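The bug that ate my August

So I've been promising an update on the tidy-up project, and I kept putting it off because I didn't have anything nice to report. I still don't! But I finally know what was going wrong, so you get a post.

Quick recap if you skipped the last few. Marta Didenko and I are trying to get a simulated Franka arm to move small stuff around in cramped household rooms. We'd done kitchens to death, so she built us a bathroom, with a toilet next to the arm's pedestal and some odds and ends on the tank lid. The job is dull to describe. Pick a thing up, put it down somewhere else on the lid, don't hit the tank. Our planner is called Pevutent (Marta's name for it, don't ask me) and in the kitchens it was behaving really well.

Then we ran 200 episodes in the bathroom overnight and I came in to a log full of force spikes. The worst one was episode 1451 in our running count. The gripper drove down as if the lid wasn't there, the contact solver panicked, and everything on the tank went flying. On a real arm that's a cracked lid and a very bad morning.
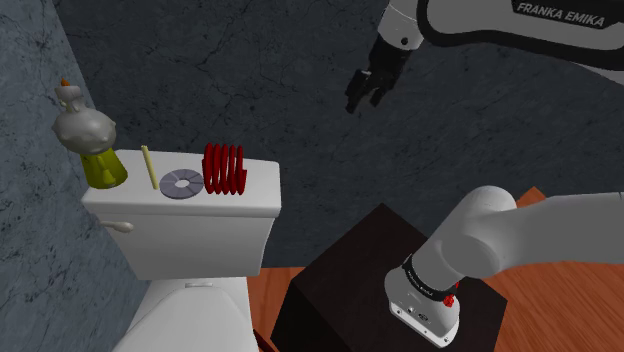

My first guess was friction, because my first guess is always friction. I spent two days fiddling with the contact settings and got nowhere, apart from making one object slide around like a bar of soap. My second guess was the finger joints. Also wrong, and that one cost me a weekend (sorry to everyone at the lake).

It was Shafiq Ranasinghe who spotted it, over a sandwich, while I was moaning at him. He asked which shape the planner used for the toilet when it checked for collisions. I said the same one we see, obviously. Reader, it was not the same one. Marta's model had a separate, simpler collision shape for the planner, and it had been exported before she raised the tank. The planner's lid was sitting 10 centimeters lower than the one the physics was using. So every path it called safe near the lid went right through it.

I've gone back to stepping through the approaches one at a time, with the speed turned down to 20 percent, and stopping whenever the fingers get near anything.

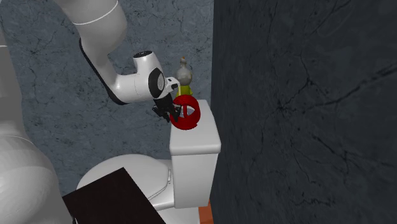
The gripper up against the red ring on the tank lid.

The fix itself took me less time than writing this paragraph. What bugs me is that we had a force limit the whole time and it only wrote a line in the log. It never stopped the arm! I'd set it up that way back in the kitchen days so long runs wouldn't get interrupted, and then forgot all about it. Now it halts the episode, and Marta is adding a check at startup that compares the two shapes and refuses to run if they don't match.

I still need to rerun the whole batch, and I want to go back through the kitchens too, in case one of those has the same problem and we just got lucky. More when I have numbers.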